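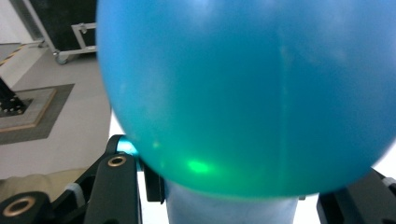 So I finally got my ADHD diagnosis, at an age when most of my friends are getting reading glasses (I got those too, same month, and I've already lost them twice). A few of you asked in the comments how I'm managing my days now, and I keep promising to answer and then wandering off, so let me try to do it in one sitting. There's a timer running and a cup of tea next to me and we'll see how far I get.

The big one for me is time. I don't mean being late, although yes, I'm late. I mean I can't feel it going by. If you tell me we're leaving in twenty minutes, that's a sound you made with your mouth. I'll start cleaning out the spice drawer. For years I figured I was rude or lazy, and my third grade teacher would have backed me up on both, because she wrote it on my report card in slightly nicer words.

My coach, Juwita Jugah, calls it "now and not now," which I gather lots of people say, but I heard it from her first and had to go sit in my car for a bit. Everything I have ever missed was sitting in not now. Library books. The dentist. My sister's baby shower, which I'm still paying for.

What she had me do first was guess. Before any chore I write down how long I think it'll take, then I do it and write down how long it took. That's the whole exercise! I hated it. I was sure that unloading the dishwasher was a half-hour job, which is why I'd walk past it for two days, and it's more like five minutes. Meanwhile I had "answer a couple of emails" down as ten minutes and it took 55. I did this for weeks in a little green notebook, and I'd love to tell you I'm a great guesser now, but I'm still terrible. I just know which direction I'm terrible in. Short boring things, I guess too long. Anything with a screen, way too short.

Then there's the clock business. I own so many timers. The one I use most is a plain wind-up kitchen one because I can hear it ticking, and the ticking seems to keep me in the room. My phone is useless for this. I pick it up to set a timer and come back knowing a great deal about otters. I tried an app called Piketti for a while, where you stack up your day in colored blocks, and it was so pretty that I spent whole mornings arranging the blocks and not doing a single one of them. If you're the type who can set it up and leave it alone, you may love it. I'm not her.

Lenni Laaksonen, who I used to share an office wall with at Nerinico and who was diagnosed long before me, gave me the tip I use most. He puts transition time on his calendar like it's a meeting. If he has a call at 2, there's a block before it that says "stop what you're doing, pee, find the link." I laughed when he showed me. Then I copied it word for word. It's still on my calendar in February 2025 and it has saved me from so many sweaty apologies.

Things I've quit doing: color-coded to-do lists, getting up at 5 a.m., and buying planners. I added up the planner money once, going back through old receipts, and stopped when I hit 300 dollars. The fanciest one has four pages filled in. It's very nice paper though, and my nephew draws sharks in it.

Work has been trickier. I told my manager last fall, after going back and forth on it for ages, and I know that isn't safe or smart for everybody so please don't take it as advice. I asked for two small things. I wanted deadlines in writing, and I wanted a check-in halfway through anything long, since a due date in June might as well be on the moon for me. She said sure. She said it so fast that I'd only gotten through the first paragraph of my speech, and I had a lot more speech.

Some days none of it works. Last Tuesday I burned a pot of rice, with the timer ticking, standing maybe six feet away from it. I was reading the back of a box. My husband opened the windows and we had toast.

Somebody asked about medication and I'm going to leave that for its own post, as my doctor and I are still fiddling with it and I'd rather not say something in week three that I take back in week six. If you've got questions for that one, put them in the comments. And if you have a timer that you can hear from the shower, please, please tell me what kind.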